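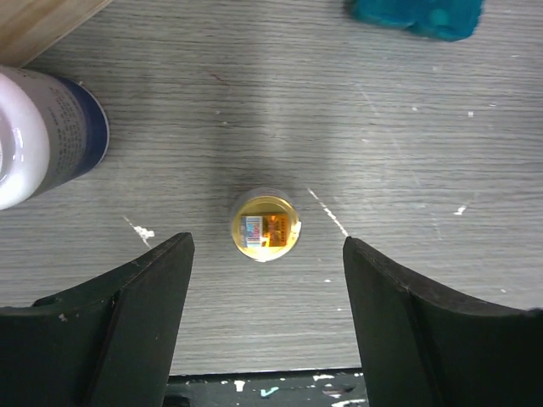 손목 카메라 화면. 벌린 두 핑거 사이에 노란색 액체가 든 투명 용기가 놓여 있다.

Pinow G2 손목 카메라 일체형 그리퍼 키트
제조: Prodis / 국내 공급: Flindmont

제품 개요
Pinow G2는 소형 협동로봇의 손목 플랜지에 장착하는 2핑거 전동 그리퍼와 소형 카메라를 하나로 묶은 키트입니다. 시료 용기, 바이알, 작은 병처럼 가볍고 투명한 물체를 탁상에서 옮기는 작업에 맞춰 설계했습니다. 카메라가 핑거와 함께 움직이므로 접근 단계부터 파지 직전까지 물체와 핑거 끝의 위치 관계를 같은 화면에서 확인할 수 있습니다.

핑거는 검은색 무광 수지 재질이며 끝으로 갈수록 좁아집니다. 안쪽 면에 세로 방향 리지가 있어 원통형 용기를 잡을 때 좌우로 도는 것을 줄여 줍니다. 핑거는 소모품으로 분류되며 육각 렌치 하나로 교체합니다. 표면의 잔흠집은 파지 성능에 영향을 주지 않으나, 리지가 마모되어 평평해졌다면 교체해 주십시오.

투명 용기 작업
투명 용기는 몸통 윤곽이 배경과 섞여 검출이 불안정한 경우가 많습니다. 기본 제공되는 Hudec 소프트웨어는 위에서 내려다본 용기 테두리를 원형으로 검출하고, 그 중심을 파지 기준점으로 삼습니다. 내용물의 색은 검출 조건에 넣지 않아도 됩니다. 테두리 한쪽에 강한 반사가 생기면 원이 끊겨 검출될 수 있으니 노출값을 한 단계 낮추거나 조명 각도를 조정하십시오.

나뭇결이 있는 작업대, 긁힌 자국이나 페인트 얼룩이 남은 작업대에서도 사용할 수 있습니다. 다만 최초 설치 때 빈 작업대를 한 번 촬영해 배경으로 등록해야 합니다. 주변에 다른 병이나 도구를 두고 작업할 때는 관심 영역을 용기 주변으로 좁혀 두면 오검출이 줄어듭니다.

주요 사양
구동 방식: 전동, 평행 개폐
최대 개폐 폭: 149 mm
파지력: 5단계 설정
입력 전원: DC 12 V
카메라: 컬러, 고정 초점, USB 연결
핑거 재질: 무광 수지, 검은색
제어: Hudec 소프트웨어 또는 디지털 입출력

구성품
그리퍼 본체, 카메라 모듈, 기본 핑거 한 쌍, 플랜지 어댑터, 전원 및 통신 케이블, 육각 렌치, 설치 안내서. Hudec 사용권은 본체 일련번호에 등록되어 출고됩니다. 로봇 팔과 제어용 PC는 포함되지 않습니다.

가격 및 납기
키트 가격은 1,668달러이며 부가세와 운송비는 별도입니다. 교체용 핑거는 한 쌍 단위로 판매합니다. 재고가 있는 경우 주문 확인 후 영업일 기준 5일 이내에 출고하며, 플랜지 규격이 표준과 다르면 어댑터 제작 기간이 추가됩니다. 보증 기간은 출고일부터 12개월이고 핑거 마모는 보증에서 제외됩니다.

사용 시 유의 사항
본 제품은 방수 사양이 아닙니다. 액체가 든 용기는 뚜껑이 없을 경우 이동 속도를 낮추고 기울임 동작을 제한하십시오. 핑거에 액체가 묻었을 때는 전원을 끈 뒤 마른 천으로 닦아 내고, 카메라 렌즈에는 용제를 사용하지 마십시오. 벽이 얇은 용기는 파지력 1단계에서 시작해 필요한 만큼만 올립니다.

구매 전 사용할 용기를 보내 주시면 파지 시험을 진행하고 권장 설정값을 회신해 드립니다. 용기 외경, 높이, 내용물을 채운 상태의 무게를 함께 적어 주십시오. 시험 접수와 견적 문의는 Flindmont 제품 문의 양식에서 받습니다.

관련 품목
Pinow G2 교체용 핑거(한 쌍)
Pinow G2 플랜지 어댑터
Hudec 추가 사용권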